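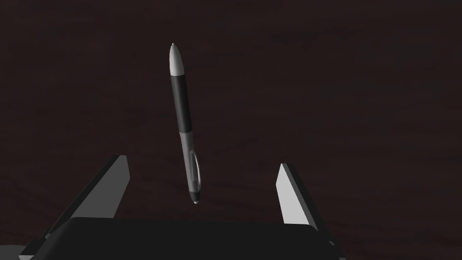 What will I see at the open day?
The Kernano lab opens its doors on 8/15/18 for visitors of all ages. The main demonstration is run in simulation on a large screen and deals with picking up small objects. In the pen task, a slim pen with a pocket clip leans between the two open fingers of the gripper, and the program has to decide how to close on it. Nneka Lawal leads the session and takes questions while it runs.

How long does a demonstration take?
Each one lasts 45 minutes. Groups start at the front desk and walk up together.

Is there a real robot too?
Yes. There are 2 arms in the Findora room on the ground floor. Visitors stay behind the yellow line while they are moving.

Can I try it myself?
You can steer the simulated gripper with a hand controller after the talk. Children under ten need an adult with them.

Do I have to book?
Booking is required for the demonstrations only. We have 400 places for the day. Please cancel if you can't come.

Can I take pictures?
Yes, except in the workshop.

Where do I park?
Use the Bokis lot across the street. The lab's own lot is closed to visitors that day.

Will there be another open day?
The next one is planned for January. School groups can ask for a separate visit by writing to Asabe Chukwu at the front office.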